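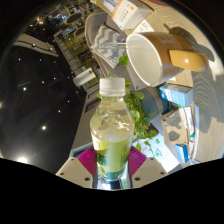 Bottle and trailing plant, café table.

Home Arts Reviews Classes Contact

Stemeck Tabletop Easel: Review
By Róisín Nic Giolla

I bought the Stemeck in March for the evening drawing class at the Vurnalwood arts center. It cost 30 dollars and folds flat. I have used it for pastel and for one small oil.

The legs open in one motion and the angle is set with a peg. There are 4 positions. I only use 2 of them.

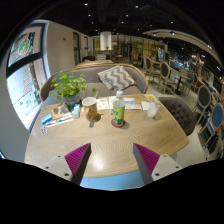 Holding a board

A heavy board slides at the steepest setting. The rubber strip along the ledge is too thin, so I glued a second one over it. Paper on a light board stays put.

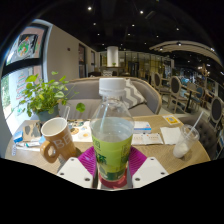 Brown mug and green-label bottle.

Baltasar Godoy, who teaches the class, prefers the Dimitrov. It is heavier and the hinge is better, but it costs more and won't fit in my bag.
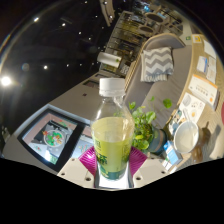
Page last updated: March

I would buy the Stemeck again for classes. For oils at home, get something heavier.

932 views 2 comments Share

Related
Open studios in Nonddale
Pastel paper for beginners
Vurnalwood spring class list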